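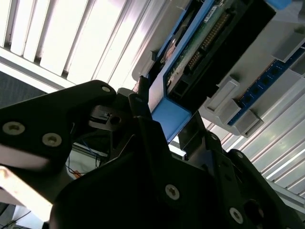

Refitting a drive and its cables in a desktop case

Before you start
Shut the computer down, switch it off at the wall and pull the mains lead. Hold the power button in for a few seconds. Lay the case on its side on a flat surface and remove the side panel. You will need a cross-head screwdriver and a small torch.

1. Note the cable runs
Write down which connector goes where. On the Rivow cases we service, red and yellow wires pass close to the metal drive cage and are easily trapped when the panel goes back on.

2. Release the old drive
Unplug the data cable first, then the power cable. Pull on the plug body, never on the wires. Work the coloured plastic latch free and slide the drive out level. 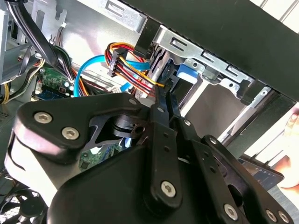

3. Fit the new drive
Slide it in until the latch closes. If it stops short, take it out and check the folded tabs for bends. Do not force it.

4. Reconnect and test
Attach power, then data. Leave 50 mm of slack at the drive end and tie the rest back. Start the machine with the panel off and check that the drive is listed in the setup screen. Run the surface test overnight on drives of 24 TB.

Notes by Yuzuki Ogura, Prindport workshop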